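Bindery notebook, Prunbridge
January 9, 2022

Paste again. I know the last several pages of this book are mostly paste, and Ionuț has threatened to start a separate volume for it, but we have learned something this week and I would like it written down while I still remember which pot was which.

To recap for Catinca, who was away: the parish register repairs kept coming up cockled after drying, worst along the gutter, and I had been blaming the tissue. Then I blamed the boards, then the room. Veronica said early on that she thought the paste was going on too thick, and I'm sorry to say I nodded and carried on. She was mostly right. The other part of it is how long we were cooking it.

What I did. Four small batches from the same bag of wheat starch, all soaked overnight in cold water in the jam jars with the green lids. Same pan, same ring on the hob, same wooden spoon. Batch one came off as soon as it turned translucent. Batch two had another ten minutes. Batch three had forty altogether, stirred the whole time (I listened to an entire radio play and could not tell you the plot). Batch four was done in the little sauce maker that Florin lent us, which stirs by itself and is very pleasant company, though it leaves a ring of half-cooked starch round the top that has to be pushed down with a spatula.

All four went into covered pots in the cold cupboard and were sieved next morning, twice through the horsehair and once through the fine nylon. Batch one was grainy no matter what I did to it. It went through the sieve well enough but on the brush it felt like wet sand, and under the glass you could see little specks sitting on the tissue. Batch two was better. Batch three was lovely, like thick cream, and held a peak. Batch four was somewhere between two and three, and I suspect that with more patience over the spatula it would be the equal of three.

Test strips were the spoiled leaves from the hymnals, torn in half across the grain and mended with the Curklow tissue, the lighter one. Each batch was tried thick, as I have been using it, and then let down with water to what Veronica calls single cream. Dried between blotters under a board and the usual weights, blotters changed at a quarter of an hour and again before lunch.

Results, leaving aside the strip I dropped in the sink:

Batch one, thick: cockled, and the mend lifted at one corner when flexed.
Batch one, thin: flat, but I could peel it off with a fingernail.
Batch two, thick: cockled.
Batch two, thin: flat, decent hold.
Batch three, thick: a slight ripple. Very strong.
Batch three, thin: flat. Strong. You can hardly find the edge of the mend with your finger.
Batch four, thick: cockled a little, as two.
Batch four, thin: flat, good hold.

So from now on it's forty minutes in the pan and thin it properly. Please, everyone, thin more than you think is decent. When it looks as though it could not possibly stick anything to anything, it is nearly there. And work the brush out on the waste sheet before you go anywhere near the leaf. I caught myself going straight from pot to paper twice yesterday, after writing a stern note about it on the cupboard door!

Margareta asked whether we should simply go back to buying the ready-made Zundon paste in tubs. I have nothing against it for the school sketchbooks, where it saves a morning and the children get most of it on their sleeves anyway, but I don't like it for the register. I can't tell what is in it, and it smells of cloves on one day and of swimming baths on another. Let's finish the open tub and think about it then.

Register, where we are. Sections one to five are mended and pressed. Section six is in the humidity tray. The outer leaf of section seven is the one with the long tear through the baptisms, and I would like Catinca to do that one, if she is willing, with her steadier hand and her better spectacles. The edges of the tear overlap in two places and change their minds about which is on top, so please look at it under the raking lamp before you damp anything. I've pencilled a tiny arrow on the folder (on the folder, not on the leaf) where it crosses over.

Sewing will be on the old supports if they can be saved. Ionuț teased one of the cords out and it is sounder than it looked, brown and hairy on the outside but perfectly good in the middle. The kettle stitches are another story and have cut right through at the tail. We'll need linen thread, the thicker one, and I make it almost 800 inches for the whole text block with something over for my knots. I am aware that nobody else measures thread in inches. My teacher did, and the stick on the wall is marked that way.

The Chang press. Florin took the platen off and found that the squeak was nothing more than dried grease and fluff packed in the thread of the screw. He brushed it clean with white spirit, wiped it down, and put on the smallest smear of new grease, and it now comes down so smoothly that I overshot and squashed a perfectly good blank book flat as a kipper. Go gently until you are used to it. The left-hand bolt still wants a proper washer, and what is in there at present is a coin. I would rather not say for how long.

Stock. We have 600 sheets of the cartridge left, which ought to see us through the spring classes so long as we stop using it as scrap. The grey board is low. Blotters are low too, though half of what we think of as finished blotters are only dirty at the edges and could be trimmed down for small work. There's a heap of them behind the nipping press if anyone has a quiet half hour and a sharp blade. Leather we have more of than we shall ever use, mostly in colours no one has asked for since I've been here.

Cloth for the August class is the other thing that has been going round in my head. Last summer we gave everyone plain buckram and they were polite about it, and then Margareta brought out her own notebook covered in dress fabric and that was the end of the buckram. So this year I'd like to let people bring their own material and line it with tissue on the first morning, which gives it the night to dry. Thin cotton takes to it very well. Anything stretchy doesn't, and anything with a shiny finish spits the paste back at you. Small patterns are much kinder than large ones on a little book, since a big rose always manages to land with its middle on the joint, and they forgive a crooked cut as well. Pale colours need watching, as paste that comes through the weave will leave a mark you can see from across the room.

Small prints on pink:
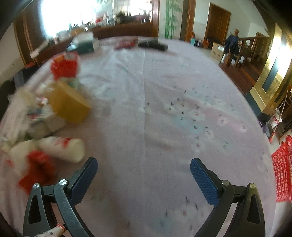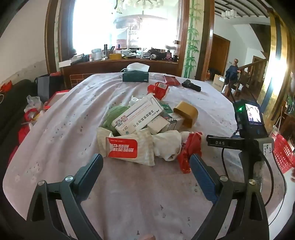

For lining, use the thick paste on the tissue, not on the cloth. Lay the cloth face down on the damp bench, square up the weave with the flats of your hands, and then bring the tissue down from the middle outwards with the wide brush. Veronica starts from one end like someone hanging wallpaper and gets just as good a result, so do whichever you find calmer. Leave a margin of pasted tissue all round and stick it up on the drying board by that, with a slip of paper tucked in at one side so that you can get the bone folder behind it in the morning. I forgot the slip on my second piece and had to pick at it with a palette knife, muttering.

I tried the same thing with batch two, to see whether we could get away with the shorter cooking for class purposes. It does hold. The corners turned in without the tissue parting from the cloth, and the spine took the bend nicely. For a single afternoon with beginners I think that would do, and it would spare whoever is on stirring duty.

Things to do:
Catinca, the tear in section seven, whenever you feel rested.
Ionuț, second cord, and could you look at the tail kettle stitches with me before we cut anything.
Florin, washer. Please take your coin back.
Margareta, a short note for the class letter on what sort of fabric to bring, and ask them to iron it first.
Me, order board and thread, and wash the horsehair sieve properly, in cold water this time.

Batch three is in the cupboard in the blue-lidded pot. It will be good for a few days if the lid goes back on. If it smells of anything at all, throw it out and make more.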